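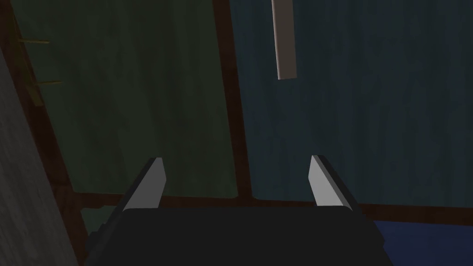
4.2 Length of stay and the two coasts

Visitors to Fulden usually choose between two coasts. The south coast is dry and has the larger hotels, while the north coast around Fahy receives more rain and is served mainly by guesthouses. The line between the two zones follows the ridge of Hulumow and was already drawn in Figure 2 (Section 3). In this section we ask if the choice of coast has an influence on how long people stay.

We used 943 completed questionnaires, collected at the ferry terminal in January. From these, 753 named one coast as their main base and were kept for the analysis. The others had changed their base during the trip, and it was not possible to assign them to one side. 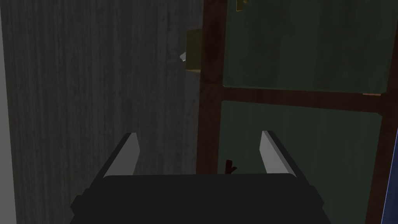 Guests in the north stayed longer than guests in the south, also when we compared only travelers of the same age group. The difference was strongest among walkers. Many of them wrote that they had planned one free day for bad weather, and that this day was then used for the coast path or for the market in Aka, which is held on Tuesday. In the south, the stay was mostly decided by the package – seven nights in most cases – so the weather could have little effect on it.

A limit of the data must be mentioned. The terminal serves all ferry passengers, but guests who leave by air are missing, and we expect that most of these have stayed in the south. The result should therefore be read as a result for ferry travelers only.

Comments

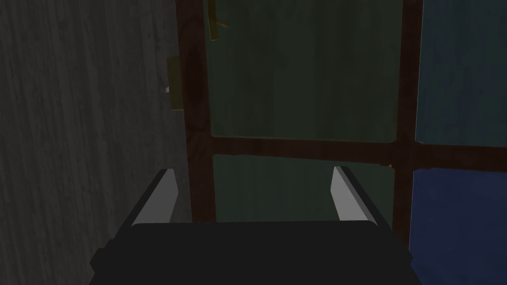 Geum-ok Yoo: Did you ask the walkers whether they had booked the return ferry in advance? In winter the cheap tickets cannot be changed, so a longer stay in Fahy may come from the ticket and less from the coast.

Reader: Useful section. I would like to see the guesthouses separated from the rented apartments – on the north side these are two quite different kinds of guest.

Reader: The market in Aka closes at noon in winter, for those planning to go.

Last updated: January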